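Driturus new EP – anyone else not buying the "live in one take" story?
Local Bands > Releases

flatpick46
Got the Driturus EP in February and I've played it enough to have an opinion. The notes say all 4 songs were cut live in the front room at Cabrera, no overdubs. I don't believe it. There are two Roxana Sotelo vocals in the second chorus. Unless she has a twin, that's an overdub.

merkard_tapes
It could be the bass player singing. He did backups on the Flarard split.

flatpick46
He did, and he sounded nothing like her. Same vibrato, same breath before the last line. Come on.

lowceiling
I recorded at Cabrera last year and that room is very live. You get a slap off the glass that can sound like a double. I hung out there most of a morning waiting on our drummer.

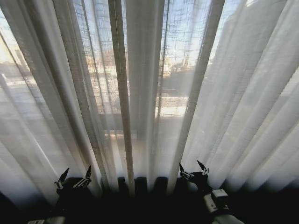
Daylight through the sheers, Cabrera

Those curtains do next to nothing for the highs, so I could see a loud vocal bouncing around in there.

flatpick46
A slap doesn't sing a third above the melody.

lowceiling
OK, fair. I missed the harmony.

sheyla_inga
Sheyla Inga here, I booked their spring shows. The band tracks were live. I wasn't there for the vocals so I won't swear to those. Does it matter? They sold 100 tapes at the release show and people loved it.

flatpick46
It matters if you print it on the sleeve. I paid extra for the "no overdubs" version of a record that has overdubs.

lowceiling
For what it's worth, the engineer we had was careful about bleed and put the amps down the hall.

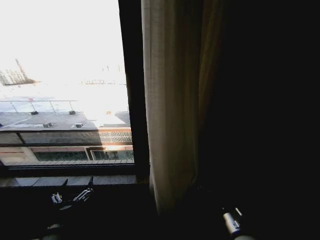
We still got plenty of kick in the vocal mic, and I don't hear any on track two. So now I'm leaning your way.

merkard_tapes
Or they gated it. 4000 plays online and you two are the only ones complaining. Song three is still the best thing they've done.

flatpick46
Song three is fine. The lyrics are a bit much.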